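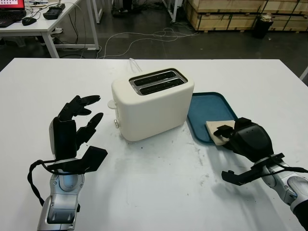
Ob der Toaster in der Teeküche auch dann geprüft werden müsse, wenn er erst im Juni angeschafft wurde, wollte eine Kollegin vom Standort Castillo wissen. Ja: Auch neu beschaffte Geräte sind vor der ersten Benutzung zu erfassen und einer Sichtprüfung zu unterziehen.

## Anmeldung eines Küchengeräts

Die Anleitung gilt für die Standorte Castillo und Tivari. Private Geräte werden wie dienstliche behandelt.

1. Rufen Sie im Intranet das Formular 317 auf und tragen Sie Gerätetyp, Hersteller, Leistungsaufnahme und Aufstellort ein.
2. Prüfen Sie Gehäuse, Netzstecker und Anschlussleitung auf sichtbare Schäden. Ziehen Sie zuvor den Netzstecker.
3. Stellen Sie das Gerät auf eine ebene, nicht brennbare Unterlage. Der seitliche Abstand zu Wänden und Schränken beträgt mindestens 50 cm.
4. Senden Sie das Formular an die Haustechnik (Raum 322). Sie erhalten eine Inventarnummer und einen Prüftermin.
5. Bringen Sie die Prüfplakette nach bestandener Prüfung gut sichtbar an.

## Betrieb

Mehrfachsteckdosen sind für Wärmegeräte nicht zulässig. Krümelschubladen sind jeden Freitag zu leeren, sofern das Gerät darüber verfügt.

## Mängel

Schadhafte Geräte sind sofort vom Netz zu trennen und mit dem roten Anhänger zu kennzeichnen. Die Meldung erfolgt binnen drei Arbeitstagen. Reparaturen führt ausschließlich die Firma Brareo aus.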